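27th July

Up at 6 to finish the tile order before Rania came by. The kitchen is 3,374 for everything, or 2,442 if we leave the wall behind the stove as it is. We are leaving it. Samira thinks we will regret that in December when her whole family comes to eat, but she isn't paying.

I still want the counter in pale squares set on the diagonal. Rania says the angled cuts waste tile and to order extra. Put down 300 for that. 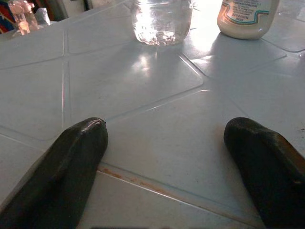
Photo: Suha Chidiac

Drove to Tolatthorpe after lunch to return the faucet. Long line. They gave store credit, no cash, so I bought grout sealer and a bag of sponges. Ran into Dalva in the parking lot. Her knee is better and she is back at work three mornings.

Rice and beans for supper, cooked on the hot plate in the hall. Called Mom. She wants the old cabinet doors for the garage, so they have to be moved off the porch before it rains. Need to ask Joelle for the truck.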